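Forum > Simulation > Grippers and end effectors > Comparisons

gantry_lurker
I have been comparing two gripper models in sim for a cup nesting task. Arm and controller are the same in both cases. The first gripper is the Kuro parallel jaw with the stock plates. The second is the Laltis, which has a compliant pad on each finger. Task is to pick a cup by the wall, lift it and set it inside a bowl. Wrist camera only, no overhead view.

With the Kuro I get a clean grasp and then slip during the transfer. With the Laltis the slip goes away but the cup tilts when the jaws open. I ran 192 episodes per gripper with the same seeds. Success is close enough between them that I don't trust the difference. What would you change first, contact settings or the grasp itself?

mu_static
Contact settings. What is your physics rate? If you left it at the default you are probably seeing penetration on close and then the solver pushing the plate back out. That looks exactly like slip in the logs.

gantry_lurker
Physics at 2000 Hz, control at a much lower rate. I checked penetration depth on close and it is small for both grippers.

Kotcombe
I would look at the grasp before touching the solver. A wall grasp on a tapered cup with flat plates gives you line contact at best. One plate touches the outside of a curve, the other the inside of a curve, and neither matches. Any friction value high enough to hide that will be wrong on hardware.

Also, which camera mount are you using? If it sits behind the palm you lose the fingertips as soon as you close on something tall.

gantry_lurker
Wrist mount, pitched forward. Two views from the parallel jaw setup, wall grasp first and open jaws second.

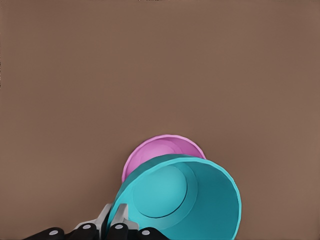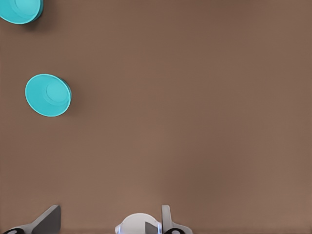

Thread starter last edited this post in November

Kotcombe
OK, so the mount is fine for the approach. In the open view both fingers are in the picture with a wide band of table ahead of them, and you can see one whole cup plus a corner of another. That is a decent amount of information for one wrist camera.

The grasp view is worse. The teal cup covers a good part of the pink bowl, including the lower side of it. If your policy has to work out where the bowl center is from that view, it is guessing from the far part of the rim. I would bet some of your failures are placement errors that you have counted as slip.

mu_static
Disagree. Nothing stops the controller from remembering the bowl pose from before the grasp. The bowl is static. If placement depends on seeing it at the last moment, that is a controller problem and no gripper will fix it.

Kotcombe
It is static until the cup bumps it. Then the stored pose is stale and you have no view to correct it. I have had this on a real arm with a nesting task much like this one, and a second camera fixed it with no change to the gripper at all.

gantry_lurker
The controller does use a stored pose. I don't log bowl displacement, so I can't say whether it gets bumped. I will add that.

pinch_force
Two things.

1. Grip force. You have not said what it is. On a wall grasp, more force can make things worse, as the cup rotates around the contact line. I start low and raise it until the lift holds, then stop there.

2. Grasp position on the wall. In your first view the jaws have the cup by its left side, so the weight hangs well off to one side of the pinch. Even with a light cup that is a moment the plates have to resist through a very thin contact patch. Try rotating the wrist so the pinch is on the side nearest the bowl and see if the slip count moves.

gantry_lurker
Force limit was at 70 percent of max for both grippers. I picked it once for the Kuro and never tuned it for the Laltis, so that is an unfair comparison and I should have said so.

mu_static
That alone invalidates the comparison. A compliant pad stores energy when you squeeze it. Open the jaws quickly from a high force and the cup gets kicked, which would explain your tilt on release. Ramp the opening or drop the force before you let go.

Alaoui
Late question from someone with the same arm model - did you check the inertia tensor on the cup asset? I had a cup where the inertia was computed from the filled convex hull. It behaved like a solid plug. Wall contacts were also wrong, since the hull closed the opening and the inside finger had nothing to go into.

gantry_lurker
Collision mesh is decomposed, so the opening is there. Inertia I have not looked at. Will check.

Kotcombe
Log the bowl first. It is one line.

gantry_lurker
Partial update. Bowl displacement is logged now and it is not zero. The bowl moves in a fair share of the failed Kuro episodes, and in most of those the cup touches the rim on the way down. So Kotcombe was right about part of it. The rest still look like slip to me, with relative motion between plate and cup before any contact with the bowl.

Cup inertia was wrong too, but not by much. Fixed anyway.

mu_static
Then you have both problems. Retune force per gripper, rerun on the same seeds, and report slip and placement separately. I still would not add a camera until that is done.

pinch_force
Agree on splitting the two. Please post the force values with the results this time.

gantry_lurker
Will do. Rerun is queued with a ramped release on the Laltis and the wrist rotation as a separate condition.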